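# Underfoot on the promenade

Most people who walk the Etia promenade could tell you about the trees. Few could tell you what the ground is made of, although they have been looking at it for years. It is a plain chequerboard of square paving, light and dark, with a smooth strip running along beside it.

Dayana Ayala has spent a good part of her working life on her knees with paving of this kind. She lays and repairs it for Stosetti, a small firm with 14 people on the books and a yard full of spare squares, and she is happy to talk about joints for as long as you like.

"The joint is where it goes wrong," she says. "People look at the slab. I look at the gap."

A narrow joint keeps the squares from knocking against each other and lets the surface give a little. If the filling washes out, water gets into the bed below and one corner starts to drop. You feel it with your foot before you see it.

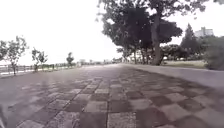 Ayala likes a chequered pattern because it is honest about mistakes. In a surface of one colour a line can wander a fair way before it catches the eye. With light and dark squares, any drift shows up over a long run, and on a path this long there is nowhere to hide it. She checks her lines with string and then checks them again from a crouch, looking along the path.

The two kinds of square also wear differently. Rough paving gives a better grip but holds on to dirt. Smooth paving is easier to sweep and is the first to feel slippery in the rain. Mixing them is a compromise, and she thinks it is a fair one for a place where people push prams, run and stop without warning.

Ho-yin Tseng uses the promenade every morning and has opinions of his own. He walks for 60 minutes, out and back, and sticks to the smooth strip when his knee is bad.

"The squares are nicer to look at," he says. "The strip is nicer to walk on. In August I go wherever the shade is."

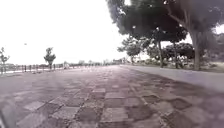 Shade brings its own work. Leaves and seed collect in the joints, moss follows, and roots can lift a slab from underneath. Ayala's advice is to brush the joints out with a stiff broom, top them up with dry sand and leave the pressure washer in the shed. A washer cleans the face of the slab very well and takes the filling out with the dirt.

Where a root has already lifted a square, she takes up the neighbours too and resets the whole patch. Relaying a single slab on its own usually means coming back to it within 2 years.

She keeps old squares from every job for this reason. New ones from the supplier, Menzies, match in size but look too clean for the first few winters. An old one, turned so its worn side faces the same way as the others, disappears into the path by the afternoon.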